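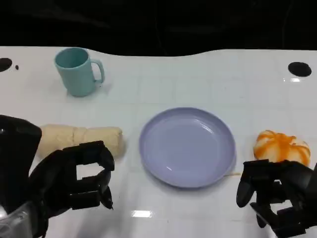
Skaststead Language School teaches Greek, Serbian, Irish, Persian and Vietnamese to grown-ups who want to talk to people. We started in the upstairs room of the old Salent building with one Greek class, and we now have 153 learners over five languages! Your first evening won't involve a grammar table. It will be the words you need at breakfast: a teal mug, a round lavender plate, a bread roll, and how to ask somebody to pass them. By the end of the second week you'll be arguing over whose mug it is, which brings in the possessives without much pain.

Print | E-mail

Who teaches here

Gerasimos Giannakopoulos began the school and still takes all the Greek beginners. Danica Mujić teaches Serbian in both alphabets (yes, you'll learn to read both, and it's quicker than you fear). Behrouz Amini runs Persian and the poetry evenings, Hưng Lục has Vietnamese, and Kieran Mac an tSaoi looks after Irish – mostly Munster Irish, though he's kind about the rest.
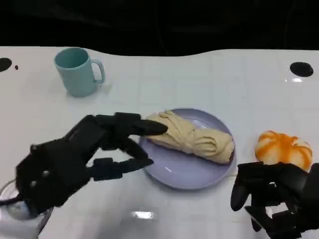 Photo: Skaststead Language School

Classes have 12 learners at most. A term is 7 weeks, and we run three terms a year with a summer week in July. We write our own course books, the Erus series, and we change them every year after learners have scribbled all over them. Book two of the Vietnamese is new and we're very pleased with the chapter on tones.

Come and sit in on a class before you pay for anything. Bring a friend if you like, they can sit in too.

Page updated May 2022

Comments

Maureen T: Did Greek 1 and 2 and ordered a whole lunch on Naxos with no English. The waiter did laugh at my "aubergine" but it arrived.

pdw_skast: Is there any chance of a daytime Irish class? Evenings are hard with my shifts.

Kieran: Working on it, pdw! Drop me a line and I'll put you on the list.

Recent
Summer week: what to bring
Reading Cyrillic on the bus
The Mitsotakis-Vlachou bursary for new learners
Poetry evening: notes from Behrouz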